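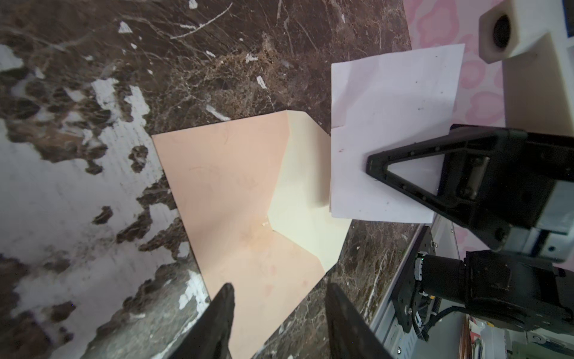 Triangular open fingers or padded fingers for paper on a polished top?

Fiorella Zanetti
Posted 04/04/2024

We are picking fingers for a two-arm bench cell and I would like a second opinion before I order spares. The task is stationery handling: hold an envelope with one arm, work a sheet of paper with the other. The top is polished marble, which I can't change.

I have two candidates. The first is a Namitz finger, black, triangular, with an open middle and a blunt tip. The second is a Lellar finger with a flat pad on the inner face. Both mount on the same wrist plate. Each wrist has its own camera, and there is a fixed camera on the cell.

I ran 200 attempts with each type in February, same script and same speed. The task was to pinch the edge of a single sheet lying flat and lift it clear of the top. The open finger failed 34 times. The padded finger failed about twice as often, mostly by sliding over the edge without getting under it. On anything thicker than a folded sheet I could not measure a difference.
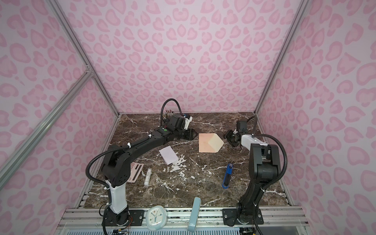
Fixed camera, both arms over the top, envelope between the grippers.

What I can't settle is whether the padded finger is worse at this, or whether my approach angle suits the other one. I come in low, nearly parallel to the top. Going steeper means the housing starts to hide the paper in the wrist view, and the controller (Doris, stock settings) loses the edge. Mixing types, one per arm, is possible but I would have to keep two sets of calibration files.

Settimio Galli

Your approach angle is most of it. A padded finger needs to press down a little and drag so that the sheet buckles, and then close on the buckle. If you come in parallel to the surface the pad never loads the paper. A narrow blunt tip gets away with it because the contact patch is small.

Try this before you buy anything:

Raise the approach to somewhere between 40 and 50 degrees from the top.
Set a force limit on the down move and stop on contact. Do not use a fixed height. Stone tops are rarely as flat as people assume.
Drag toward the palm a few millimeters, then close.

For the hidden edge, take the last position estimate before the housing covers it and finish the move blind. The sheet is not going anywhere in half a second. Stock Doris will fault when it loses the target, but there is a hold timer in the tracking page that you can lengthen.

Also check your exposure. Polished dark stone with white veins gives an edge finder plenty of false lines, and a white card on it is easy to clip. I lock exposure on the paper and let the stone go dark.
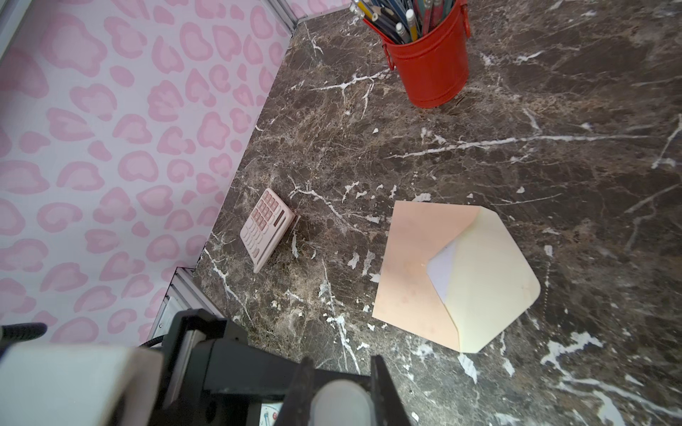

Wrist view with a padded finger at the bottom edge. Note how much light comes back off the stone at lower right.

Dario Fiore

just go suction. we had De Luca cups on ours and never looked at fingers again

Angelica Lumanlan

Suction will lift a plain sheet but it does nothing for opening a flap or sliding a card in and out, so I would stay with fingers if the envelope is part of the job.

I would mix them. Open finger on the arm that works the sheet, padded on the arm that holds the envelope down – the pad spreads the load and is less likely to crease it. Two sets of calibration files is a small price. Name them by wrist and not by finger, or you will load the wrong one after a swap.

One thing about the February numbers: if all the open finger runs came first, the later runs were on more worn paper. Alternate the types in blocks and use fresh sheets for each block, then compare again.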